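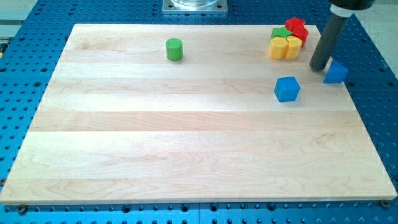 Small Blocks, Big Shelf: the June toy bench at Jomstead

Welcome to our little gallery! Jomstead is a toy library and repair bench that opens two evenings a week, and June was our month for sorting the loose shapes. We get boxes and boxes of donated blocks, and I love every one of them, even the ones that arrive smelling of somebody's garage.

The maple board
My favourite thing in the whole place. It's glued up from long strips of pale wood, creamy in one spot and light tan in the next, with swirls in the grain that I could look at all evening. Marwan Hourani gave it to us when he cleared out his workshop, and we've used it for sorting ever since.

The blue table
Perforated metal, with neat rows of round holes all over. It's a good colour under maple, I reckon! Watch for small beads if you're sorting those, as they head straight for the holes.

Green cylinder
Standing on its own toward the far side of the board. Plain, upright, flat on top, and a gorgeous green. Cylinders are the shape most families ask for (towers, chimneys, lighthouses, the odd birthday candle).

Red star and friend
The red star is lying on top of a red faceted block. Tomomi Nomura is mad about the stars and wants a whole tub of them for the under-fives shelf. We're up to nine in the good tub so far, so please keep them coming.

Green star
Tucked in close with the others, lying flat, with its bright points poking out between the red and the yellow. Lovely next to both.

The yellow pair
Two eight-sided cylinders, side by side and touching. I adore these. The flat facets catch the light differently all the way round, and they're beaut for little hands that find a smooth cylinder tricky to grip.

If you've got stray blocks in a cupboard, bring them in, any shape and any colour. Fumiko Fujimoto is at the front desk both evenings and can sign you up to borrow as well, five toys at a time. Sorting starts again next month, and there's always a spare stool at the bench.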